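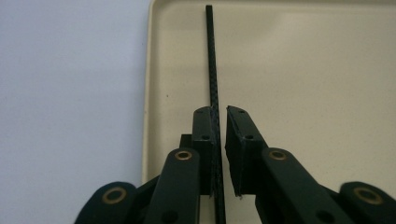
Tray and setting, gallery page
Posted 2026-08-15

The pieces on this page belong to a one-person table setting laid out beside a serving tray. The subject is the shape and finish of the pieces and how they sit on a plain gray surface. Stock references are from the Kumeo tableware list: bowl 155, tray 983. Other sellers carry similar shapes under different numbers, so check dimensions before mixing sources.

General notes. The tray is cream plastic with a matte floor, a low raised rim and rounded corners. A matte floor shows fewer scratches than a gloss one but holds grease longer. Wash it flat, by hand, and dry it on edge. Do not stack it under ceramics.

Tray and setting. The bowl stands centered on its saucer, past the far edge of the tray. Both are white with a thin dark brown line at the rim. Behind them the table finishes in a strip of light wood with a curved end.
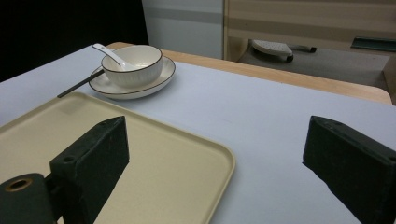

Isside wrote in to say that a brown rim line wears first where the bowls nest, and that a sheet of paper towel between them stopped it on a set kept since June. The same message recommended storing saucers on edge in a rack, with the bowls on a separate shelf.

Paper towel works. Felt discs also work and do not need replacing as often. Glazed rims should be checked for chips before each stacking, as one chipped rim will mark the piece above it.

Bowl, spoon and chopsticks. The outside of the bowl has faint vertical ribs from rim to base. The short ceramic spoon rests inside with its handle over the rim. The chopsticks are black, with square-cut upper ends.

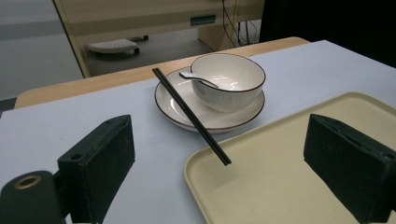

Square ends keep chopsticks from rolling when they are set down on a flat tray. Round ends need a rest. For a setting of this size, place the pair parallel to the near edge of the tray, tips to the left, and leave the spoon in the bowl until soup is served.

Replacement spoons are listed by Kumeo under 600, sold singly.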